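16 September 2025

Up before the alarm. Oatmeal, coffee, out the door by seven. Traffic was light past the Akberg store and I had the room to myself for the first hour, so I got the table wiped down and the floor swept.

I've wanted to get the table sorted out since March. It has the marble-patterned top, white with tan in it, and the stainless steel box in front.
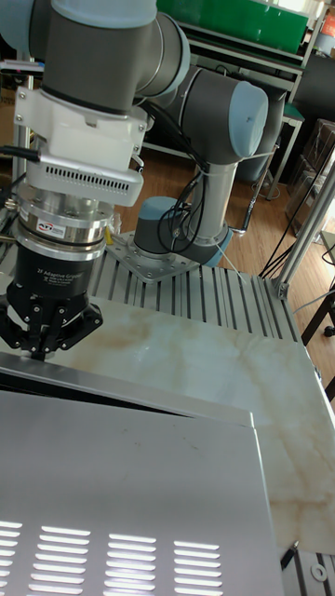
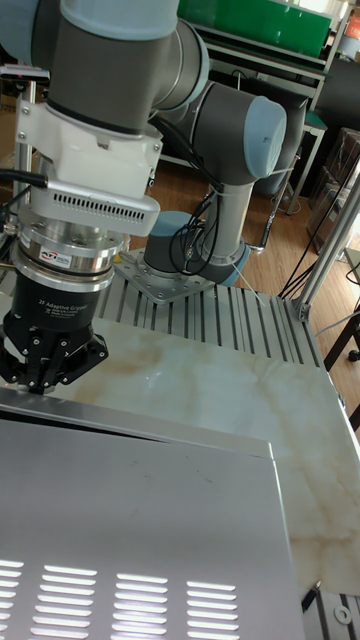
Gavin Aitken came by at nine with the cleaner he likes. It is called Hapeta and it comes in a plain bottle with a pump. He put a little on a folded cloth and did the back corner of the marble first, then waited. No haze, so we did the rest. I still think warm water and a drop of dish soap does the same job, and I told him so. He said fine, but soap leaves a film on the steel, and he has a point there. Brushed steel shows everything. You have to go with the grain and then go over it again with a dry cloth, same direction, or the swirls come up as soon as the lights are on.

The grooves in the aluminum were the slow part. Crumbs, grit, a bit of dried tape. I tried the vacuum with the narrow nozzle and it only got what was loose. A cotton swab is too fat at the top of the slot and too soft to push anything. What worked was a wooden skewer with a strip of damp cloth wrapped on the end, drawn toward me one groove at a time. I did the front ones and left the back for tomorrow. My shoulder was done.

Gavin wanted to talk about whether the top should be real stone. He had a price from Flelus for a cut piece, $1,479 delivered, and another from Pakari for a thinner one at $323, not delivered, and you have to bring it up the stairs yourself. I said no to both. The one we have is flat and it wipes clean, and I would be the one carrying the other end. He left the Pakari sheet on the shelf anyway in case I change my mind. I put it under the tape measure.

Lunch was the last of the lentil soup and half a roll. Ate it in the hallway. It needed salt.

In the afternoon I went through the drawers. This took longer than it should have. There were three different boxes of the same hex keys, none of them complete, so I made one full set and put the leftovers in a coffee can. Threw out the dried-up markers. Found the good scissors, which I had blamed Gavin for losing -- I told him and he was decent about it. The drawer liner in the second one is curling at the front and I cut it back an inch. The bottom drawer still sticks. I rubbed a candle end along the runners and it is better going in than coming out.

I made a short list for the rest of the week:

Back grooves, with the skewer
More cloths, the thin kind, 2 packs
Ask about the light over the sink
Wax the bottom drawer again
Return Gavin's extension cord

The cloths are the main thing. We had one dry one left at the end of the day and it had a hole in it. Gavin says to buy the cheap ones and throw them away, but I would sooner wash them. They go in with the towels and come out fine if you skip the fabric softener.

Swept again before I left, mostly grit from the grooves. It gets everywhere, and some of it went under the shelf where the broom won't fit. I used a piece of cardboard. Locked up at five and stopped for milk and onions on the way home.

Called my sister after supper and we talked for 90 minutes, mainly about her roof. The man came to look at it and wants to do the whole north side. She doesn't want to spend the money before winter, but the bucket in the upstairs closet was half full last week, so I think she will have to. I said I would drive up and look at it on Sunday if it's dry.

Hands smell of the cleaner even after washing. Lemon, sort of. Going to bed early. Need to set the soup bones out to thaw first.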